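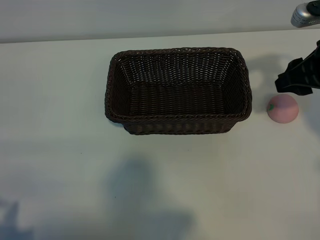

Corrado Pagano would like the report to say at the outset whether the kit is worth renewing, before any discussion of grippers. It is, with two conditions, and both are set out under Recommendation.

Progress report: Gunent tabletop manipulation kit
Prepared by Luana Pacheco for the Drandthorpe equipment fund
Oct 2, 2024

Scope

The fund paid for a one-year evaluation license of the Gunent kit, which covers the arm, the gripper, the control software and remote support. We agreed to report on setup effort, reliability on simple pick-and-place work, and the quality of the vendor's service. Installation was finished in March. This report covers the period since then.

Work completed

The standard task is to pick up a small soft item and place it in an open basket. We use a peach toy and a dark woven basket on a white table. The peach is rounded, which makes it a fair test of finger alignment, and the basket has a thick rim that the gripper must clear on the way in.

We logged 212 attempts on the standard task. In 205 of them the item ended up inside the basket and stayed there. The remaining attempts failed at the grasp. In each of those the fingers closed too high on the toy and it rolled away. No attempt failed at the rim once the approach height had been raised, a change Washington Macedo made early in the period and which is now part of our saved configuration.

Dark weave against a white table gave the vision module no trouble. Shadows did. The module ships with a default threshold that sometimes treats a soft gray shadow as part of an object, and the planned grasp point then drifts to one side. Raising the threshold fixed this for our lighting. The manual mentions the setting only in an appendix.

Setup and software

Initial calibration took longer than the vendor's guide suggests, mainly through a mismatch between the controller firmware and the desktop application. Gunent support supplied the correct version on request. Since that update the controller has not dropped its connection during a run.

The scripting interface is adequate. Positions can be taught by hand and edited as plain text, and Valdir Coutinho has moved all our routines into version control. The graphical editor is slower and loses comments on save — we have stopped using it.

Service

Support replies have been competent but uneven in speed. Routine questions were answered promptly. A request for replacement finger pads went through the distributor, Qureshi, and stalled there until Chak-lun Wan contacted Gunent directly. The pads are a wear item and should be held in stock on site.

Budget

Spending outside the license stands at $1593, covering finger pads, a spare cable and table mounts. This is within the allowance for consumables. No further hardware purchases are planned under the current award.

Recommendation

We recommend renewing the license for a second year, on condition that Gunent supplies finger pads directly and confirms in writing that firmware and desktop releases will be issued as matched pairs.

Next period

The arm will be moved to the Floswood bench, where the light is less even, and the standard task will be repeated there with the threshold left as it is now. After that we will add items with harder surfaces. Luana Pacheco will send the raw attempt log to the fund on request.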